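Batmont parallel gripper, tested on clothes

I bought two Batmont grippers in June, one for each arm, after my old Sesora pair became too loose to hold anything thin. They cost more than I wanted to pay. The screws fit my wrists without an adapter, and the controller found both of them on the first try.

My test is always the same: take a shirt near the collar with both arms, lift, lay it down again. Cotton is easy. Thin, smooth fabric is harder, and with the Sesora I lost one side of the shirt very often. With the Batmont I made 2000 grips before I changed any setting, and the fingers still close straight.
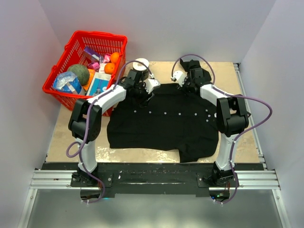 Both grippers on the black shirt, one at each side near the collar.

What I like less is the cable. It is stiff, so you must leave a big loop at the elbow, and the manual does not say how big. I found my length by trying – this took me one whole evening. The force setting has 15 steps, but I feel no difference between the lowest three. Also, the white fingers get dirty quickly, and a new set must be ordered separately.

My colleague Réka Bognár prefers the Zellum for boxes and fruit, and there I agree with her, it opens wider. For clothes I stay with the Batmont. Four stars. I will write again when I reach 4000 grips.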